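Feb 25, 2018

Up at 7, not by choice. The radiator did its knocking thing again and once I'm awake I'm awake. Coffee, toast standing up, then straight into it because if I sit down I don't get up.

So. The studio. Have been saying I'd sort it out for weeks and Morfudd comes on the bus from Ellisdale tomorrow and she is going to need somewhere to put a suitcase at least. Started with the floor. Mistake. You can't do the floor first, everything you pick up has to go somewhere and there's no somewhere yet. Moved the same bag of winter stuff three times before I gave up and went to the desk.

Desk was bad. Mail going back to July!! One of them a reminder from the dentist for an appointment I did go to, so fine. Two gas bills, both paid, kept anyway. A coupon for Gentile, the pizza place, expired. Batteries that may or may not work. Put them in a drawer with the other batteries that may or may not work. One day I'll get a tester. No I won't.

Recycled a whole grocery bag of paper. Felt great for maybe five minutes then found the second pile, behind the door.

Called Mom around lunch, she wanted to know if I'd "done anything about the wall." There is nothing to do about the wall. It's brick. I like it. It sheds a little red dust if you lean a chair on it so don't lean a chair on it. She thinks it looks unfinished, she thinks I should ask Caradog to plaster it. Caradog Landeg owns the building and can't get round to the hall light so good luck. Besides the ceiling's the same, pipes and all, would look silly to do one and not the other.

Lunch was leftover rice with an egg. Then the fridge. Should of done the fridge last week. Threw out: the yogurt, the other yogurt, half an onion, something in foil I did not open. Wiped the shelves down, took out the drawer and washed it in the tub since it doesn't fit in the sink. Got water everywhere. Used up the last good dish towel on it and now there's laundry on top of everything else. The top of the fridge has turned into a place where cloth things go, I know, I'll get to it.

By then it was getting dark so lights on and did the desk surface properly. Wipes, two goes over, the coffee ring is mostly gone. Kept it to what I use. Lamp, tissues, the book.
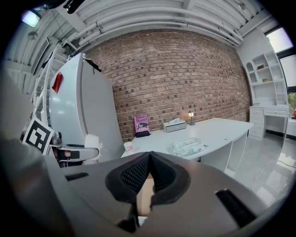
Desk, after. Lamp on, Mantel back where I'll see it.

Lamp makes such a difference. I had it on the floor by the bed for months, no idea why. The overhead is too bright for evenings and it makes me feel like I'm at work. Going to try just the lamp tonight and see if I can read by it.

Speaking of. The Mantel. Been stuck on it since Christmas, page 100 exactly, bookmark hasn't moved. Not the book's fault, I read four pages in bed and I'm gone. Morfudd lent it to me and she'll ask. She always asks, and she asks in a way where you can't fake it, like "what did you make of the mother" and then just waits. Plan is to get through a decent chunk tonight so I can say I'm in the middle of it with a straight face. Which will be true.

Other things for tomorrow before she gets here:
sheets (hers and mine)
milk, bread, the good butter
trash out, NOT at the last minute
find the air mattress pump
bathroom, ugh

The pump is the worry. Pretty sure it's in the closet under the Vonine boxes from the move, and if I open that closet the whole thing comes down on me. Could ask next door for theirs. Don't love asking next door. Last time I borrowed their stepladder I kept it 8 days and got a note.

Bus gets in at 8 in the evening so there's more time than I think. I always say that and then it's 7:30 and I'm running for it with wet hair.

Dinner at home or out? She'll be hungry, she never eats on the bus. Could do soup and just have it ready on the stove. Emeo is nice but it's a wait and it's loud, and we'd both be shouting about her sister the whole time. Soup. Need carrots then. Add carrots.

Back hurts. The second pile is still behind the door, moved it into a tote bag so it looks like I meant it. Floor is swept at least, most of it, the rack side I just did the bits that show. Tomorrow maybe. Bought nothing today, talked to one person, feel pretty good acutally. The room looks bigger. Might be the clean desk, might be that I finally took the drying clothes down off the back of the chair where they've been since forever.

Have to remember to tell Caradog about the radiator. Wrote it on my hand, then washed the drawer. So writing it here. RADIATOR.

OK tea, then book. Page 101.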